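垃圾桶到底要不要套袋

家里换过五只垃圾桶之后，我对“收纳”两个字已经没什么好感了。最近又有朋友转来一篇文章，说垃圾桶套袋有“正确手法”，先翻边、再排气、最后打个隐形结，三步做完桶口干干净净，看不到一点塑料。底下一堆人说学会了。我看完只有一个疑问：看不到塑料，这件事对谁有好处？

垃圾桶是用来装垃圾的。这话听起来像废话，可现在卖桶的人好像都不太愿意提。Skisstead 那款带内圈的桶，广告里讲的是“把袋子藏起来的安心感”。Clorkover 更进一步，内圈之外又加了一个压环，说是双重固定。我买过前者，用了不到一个春天。内圈卡得紧，每次换袋都得先把它抠出来，圈上沾的东西还要另外擦。原本一个动作的事变成四个动作，省下来的只是桶口那一圈皱巴巴的袋子边。

袋子边真有那么难看吗？我不觉得。一只普通的圆桶，袋口往外一翻，搭在桶沿上，多出来的部分垂着，谁都知道这是什么，也知道手往哪里扔。

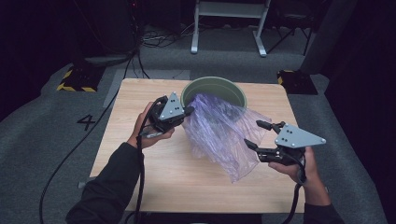
一、皱，不等于没弄好

薄塑料袋本来就是皱的。它出厂时折成一小卷，展开以后满身折痕，套到哪里都不会平。有人为了让它服帖，会拿手一点一点捋，再把空气往外赶。我试过，捋平的那面过不了多久又鼓起来。垃圾一倒进去，袋子自己就往下坠，之前捋的全白捋。

我认识的 Vinzenz Trummer 在这件事上比我固执。他认为袋子必须比桶大两号，翻出来的边要足够长，长到垂下去一截也无所谓。他的理由很朴素：边短了会滑进桶里，滑进去了就得伸手去捞。我一开始嫌他浪费，后来自己捞过一次装鱼骨头的袋子，就不再跟他争了。不过他坚持要在桶底多铺两层报纸，这一条我到现在也不服，报纸吸了水粘在桶底，比直接冲洗麻烦得多。

二、尺寸标注不可信

袋子包装上写的尺寸，通常是摊平以后的宽和高，桶上写的往往是容量，或者桶口直径。这两个数字之间怎么换算，包装上不讲。圆桶尤其麻烦，袋子摊平的宽度要大过桶口周长的一半才套得上，想翻边还得再宽一些。很多人是买回来套不上才明白的，我也是。

Fankhauser 的袋子我用过一阵，分大中小三档，“中”号套我厨房的桶刚好绷住，绷得袋口发白，一扔重东西就弹下来。换成“大”号，又多出一大圈。网上说多出来的可以打结收紧，打了结以后，取袋时得先解结，而那时候手上多半是脏的。我宁可让它多着，堆在桶沿外面。

三、颜色和贵贱

我不反对桶好看。绿的、灰的、米白的，摆在家里顺眼一点没什么不好，塑料桶上个柔和的颜色也不需要多花多少钱。我反对的是拿颜色当理由涨价。Hiretton 的两款桶，据我看除了颜色几乎没有差别，一款卖689，另一款卖1675，后者的说明页上写着“与空间对话”。我家的垃圾桶不需要和空间对话，它需要口子大一点，沿子圆一点，别把袋子割破。

桶沿这一点倒真值得多看两眼。有些便宜桶的沿是一道薄边，注塑留下的毛刺都没磨，袋子一搭上去就拉出口子，汤水顺着外壁往下流。沿子往外卷一圈的就好得多，手提的时候也不勒。买之前拿手指沿着桶口摸一圈，比看十页详情有用。网购摸不着，那就看买家评论里有没有人抱怨漏。

四、干脆不套袋呢

总有人会说，既然袋子这么麻烦，不如不用，环保。我认真试过一段时间。干垃圾没问题，纸屑、包装盒，直接倒进大桶就行。厨余不行，尤其到了5月，天一热，桶壁上那层东西刷起来要用不少水和洗洁精。这笔账到底哪边更环保，我算不清楚，劝我的人也没算过，他们只是觉得不用塑料听上去更体面。

我现在的做法是书房和卧室的桶不套，厨房的套。厨房那只套得很随便，袋子抓开，往桶里一塞，边往外一翻，多的就垂着。来过家里的亲戚说看着乱，我请她换一次袋子，她换完也是这个样子。

至于那篇讲隐形结的文章，我后来又翻出来看了一遍。文中的桶从头到尾都是空的，里面没扔过一张纸。等作者往里面倒上三天的菜叶和茶渣，再把那个结解开给我们看，我愿意重新考虑。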